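Equipment › Gripping › Finger Wraps › Trallix Wrap Kit

Trallix Wrap Kit for Parallel Grippers

If you're planning a tableware cell, start your budget at the fingertips! Arms get most of the attention (and most of the money), but the last little stretch of padding is where your plates and spoons meet the machine. We love this kit because it lets you try a lot of ideas on a gripper you already have. 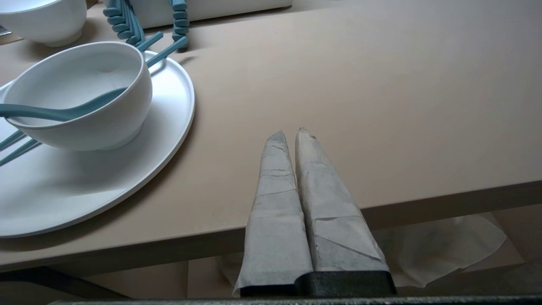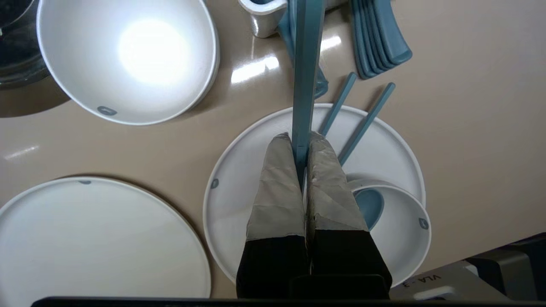
Wrapped fingers at the table, with white plates and bowls and teal utensils.

What you get

The kit covers 2 grippers, both fingers on each, and comes with 50 pre-cut strips, a folding guide and a roll of liner tape. It costs $107. The strips go on in overlapping layers, so you can build up a flat spot or keep the tip narrow, and when the outside gets scuffed you peel it back and start over. Bit-na Won on our bench team can re-wrap a finger while her tea is still too hot to drink.

Planning the rest of the cell

Flat handles and chopsticks ask very different things of a gripper, so put both on your trial table early. Add a few bowls of different depths too, and leave them where a real person would leave them. A spoon hanging over a rim is a great test, and so is a bowl that has tipped onto its side.

For a first setup, these are the lines we'd put on the sheet:

Wrap kit: $107
Jemov starter bundle (mounting plate, spare finger pair, cable set): $745
Practice tableware: whatever your kitchen supply store has on the clearance shelf

We'd buy the spare fingers up front. You can wrap one pair thick and the other thin and swap them between runs, and that has saved us so much waiting around! The mounting plate fits Ackah and Datuncombe wrists. For any other wrist, send us the bolt pattern before you order.

Strips are for dry handling. If your line includes a rinse step, ask about the sealed version, due in August.

Prices checked March 2026.

Comments

pell_r: Does the liner tape leave gunk on the fingers? We have two grippers on loan and they have to go back clean.

Trallix bench: A little if it stays on for months. Rubbing alcohol takes it off.

Marguerite: Bought the thin strips for chopsticks and ended up going one layer thicker than the guide says. Much happier now.

dockside44: is the spare finger pair sold on its own? already have a plate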